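October, bench notes, second batch of the cold-process dye work

Started at 8 with the kettle on and the good intentions in a row. By nine the intentions had been rearranged. Writing this down while the jars sit, so that whoever picks up the madder next doesn't repeat my morning.

Background for Nilmini, who missed the first batch: we are trying to get a decent brick red on the Pimentel wool without simmering anything for half a day. The madder is ground root, the mordant is alum, and the water is whatever comes out of the wall, which at Firnmont is hard enough to leave a ring on a glass. Madder likes hard water. It is the only thing in this building that does.

Weighed out the root. The scale drifted, I swore at it, it drifted back. Final weight 117 grams, which is more than the recipe wants and less than I had already ground, so the remainder is in the jam jar on the top shelf with a label that says MADDER and not, as before, "red??"

Skeins were mordanted yesterday and left in the bucket overnight. Iara pulled them out and rolled them in a towel before I got in, so they were damp and even all the way through. Last time they went in half dry and came out looking like bacon. Shahram claims to have liked the bacon. He has one of the bacon skeins at home and has not, to my knowledge, knitted it.

Two jars this time, same root, same wool, one change. Jar A got a spoon of chalk. Jar B got nothing and will have to live on its merits. Both filled with warm tap water, root in a stocking, skein pushed down around it with the glass rod. The glass rod is the long one. The short one is still missing and I suspect the drain.

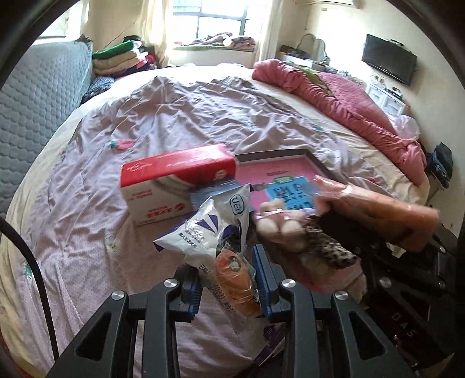
Does the chalk go in before the wool or after?

Before, and stirred until the water stops looking like skim milk. Chalk dumped on top of a skein settles in the folds and leaves pale spots, as seen on the entire left half of Zuleica's sampler.

Color at one hour: A a warm orange, B more of a salmon that has given up. At two hours A had moved toward rust. B had moved toward A, grudgingly. I turned both skeins over and put the lids back on. The jar B lid is from the pickles and the whole corner smells of dill now, which I choose to regard as a control.

Nayara came by to ask if this was going to be ready for the Brisell order. I said that depended on what Brisell thinks "brick" means. We have their reference card, and it's a printed square of a color I would call tomato soup with a grudge. Under the window it goes brown. Under the tube light it goes pink. I held a strand from jar A against it in the hallway, where the light is merely bad, and it was close. A bit yellow.

Things to try for the yellow, in no order:

- rinse the root in cold water first and throw that water out (Iara's idea, and she has been right before, annoyingly)
- leave the skein in longer, overnight if the shelf is free
- keep the temperature down; anything near a boil brings out the brown
- a weak second bath with fresh root, if the budget stretches

Tried the first one on a scrap at lunch. The rinse water came off the color of weak tea and the scrap is definitely redder than its neighbor, though it is also a different wool, because I grabbed from the wrong bin. So that tells us something about a question I didn't ask. Will redo it on Pimentel.

Linus bath (the old enamel pot, for anyone new, named by someone before my time) has a chip on the inside near the handle. There is bare iron showing. No more madder in Linus, please, iron saddens the red and I have enough saddened red to upholster a couch. It's fine for walnut.

Late afternoon: A is a proper rust. B is respectable. Leaving both until morning, lids on, towel over. Snipped a strand from each and taped them on the facing page with the time next to them. The tape is the bad tape, so if there are two strands on the floor, the darker one is A.

Still to do: wash test with the plain soap, light test on the sill, find the short rod.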